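Mi rutina con la piel seca, seis meses después
5 de agosto de 2022

En febrero escribí por aquí que tenía la cara hecha un mapa: tirantez en las mejillas, pielecitas al lado de la nariz y un cajón lleno de cremas a medio usar. Pues vengo con novedades, y son buenas. ¡Muy buenas! He pasado medio año usando prácticamente los mismos cuatro productos y estoy tan contenta que me apetece contarlo con calma, porque varias me lo habéis pedido en los comentarios.

Aviso de siempre: no soy dermatóloga ni trabajo en una farmacia. Tengo la piel seca, algo sensible, con rojeces cuando cambia el tiempo, y vivo en un sitio donde en invierno la calefacción no perdona. Si tu piel es grasa, seguramente la mitad de esto te sobre. 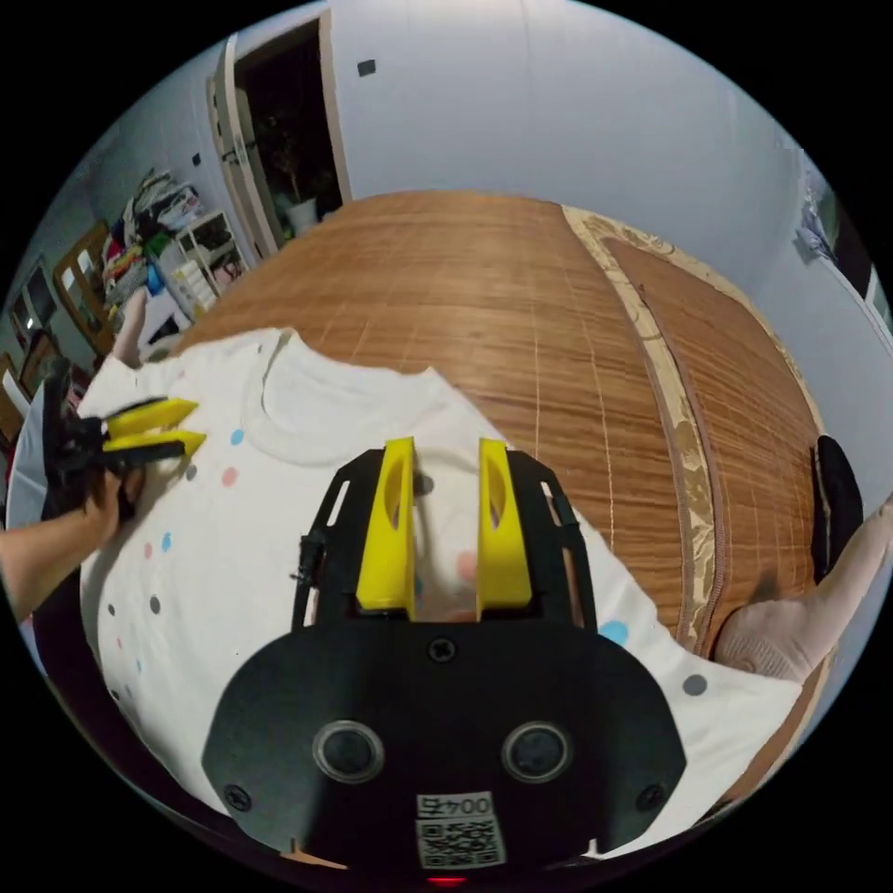
La limpieza, el cambio gordo

Yo era de gel espumoso mañana y noche, de los que dejan la cara rechinando. Me encantaba esa sensación y me estaba fastidiando la piel. Ahora por la mañana solo agua templada, y por la noche la leche limpiadora de Dengate, que es densa, casi no huele y se lleva el protector solar sin tener que frotar. La pongo con la cara seca, masajeo un minuto (pongo una canción y me olvido) y la retiro con una toallita de algodón mojada y bien escurrida.

Los primeros diez días me parecía que no limpiaba nada. Es cuestión de acostumbrarse. A la tercera semana ya no me tiraba la cara al salir del baño, y eso que no había tocado nada más de la rutina.

El sérum

Aquí sí que he ido probando. Empecé con uno de Wuyts con ácido hialurónico que me gustaba mucho de textura, pero al aplicarlo en seco me dejaba la piel rara, como acartonada. Luego leí que conviene ponerlo con la cara todavía húmeda y la cosa cambió completamente. Dos gotas por mejilla, una en la frente y lo que queda en las manos va al cuello – el cuello también es cara, repetid conmigo.
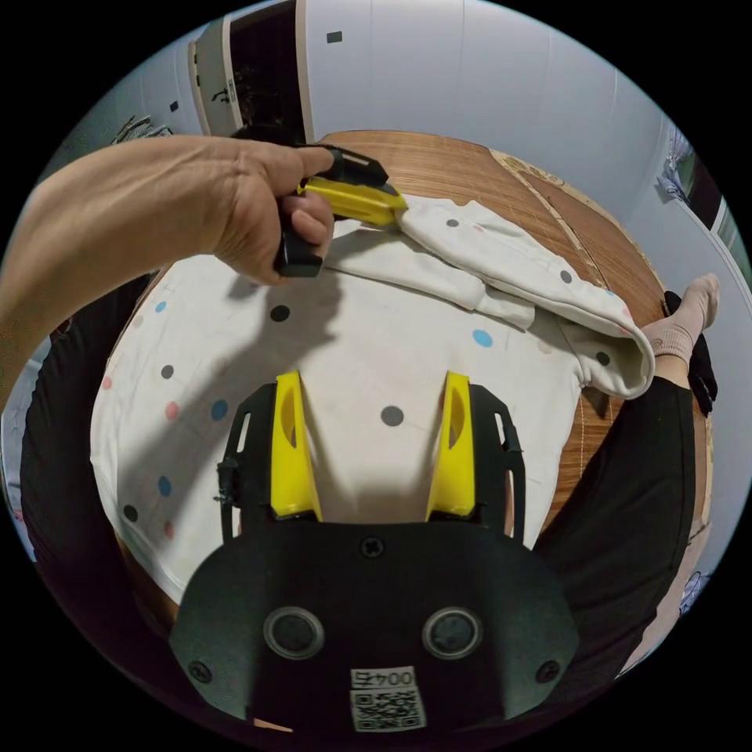

Lo que no volvería a comprar es el formato grande. Sale mejor de precio, ya lo sé, pero me duró tanto que las últimas semanas olía distinto y acabé tirando un dedo entero. El pequeño, aunque duela un poco en la caja, me lo termino siempre a tiempo.

La crema

¡Mi parte favorita! Llevo tres tarros de la crema de ceramidas de Bamance y no tengo ninguna intención de dejarla. Es espesa, de las que hay que calentar entre los dedos, y al principio brilla un poco. A los cinco minutos se ha ido el brillo y la piel se queda blandita, jugosa, como descansada. En verano uso la mitad de cantidad y solo por la noche. En invierno, mañana y noche y sin miedo.

Un truco que me funciona en los días malos: una capa fina, esperar a que se asiente y otra capa encima solo en las zonas que pican. A mí me va mejor que echarme un pegote de golpe, que luego se hace bolitas con todo lo que pongas después.

Y el solar

Sin esto lo demás da igual. Tengo el fluido de Jillden, que no deja rastro blanco y aguanta bien debajo del maquillaje (me maquillo poco, también lo digo). Lo único que le reprocho es el envase: el tapón se abre en el bolso a la mínima y ya me ha bautizado dos carteras y un libro. Desde entonces viaja en una bolsita con cierre.

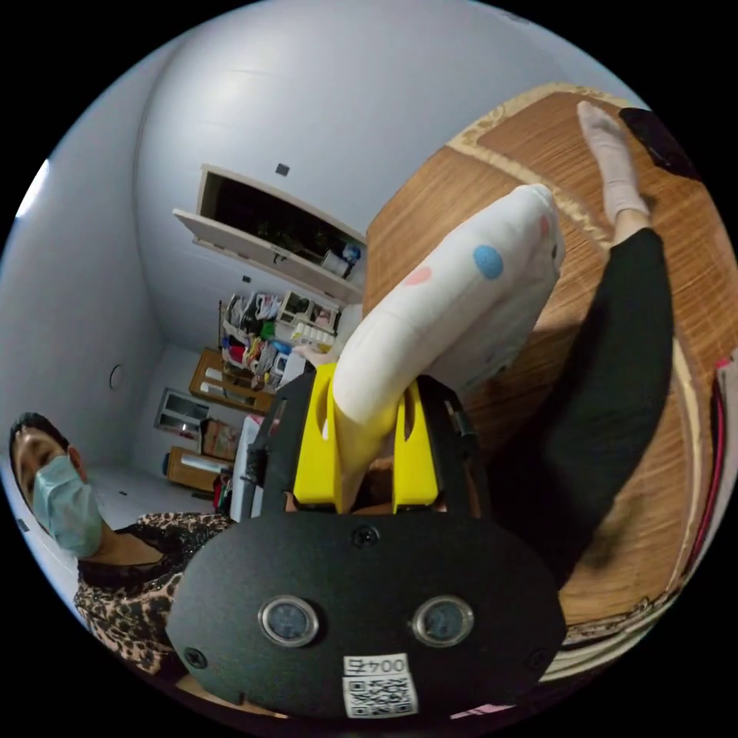

También he aprendido a reaplicarlo, cosa que no hacía jamás. Si estoy en la calle a mediodía me pongo otra capa y listo. No queda perfecto, pero este agosto es el primero en años que no he tenido la nariz pelada, y para mí eso ya es una fiesta.

Lo que he dejado de usar

Los tónicos con alcohol, fuera. El exfoliante de granitos, fuera y sin pena. Los ácidos los he dejado en una vez cada dos semanas, suavecitos, y solo si la piel está tranquila. Si noto la más mínima irritación me los salto y no pasa nada. Antes me daba rabia «perder» un día de exfoliación, qué tontería.

Me queda por resolver el contorno de ojos, que sigue siendo mi asignatura pendiente. Todo lo que pruebo me hace llorar o me deja los párpados hinchados por la mañana, así que de momento uso una pizca de la misma crema de Bamance y voy tirando. Si tenéis alguno sin perfume que os guste de verdad, dejádmelo en los comentarios, que los leo todos.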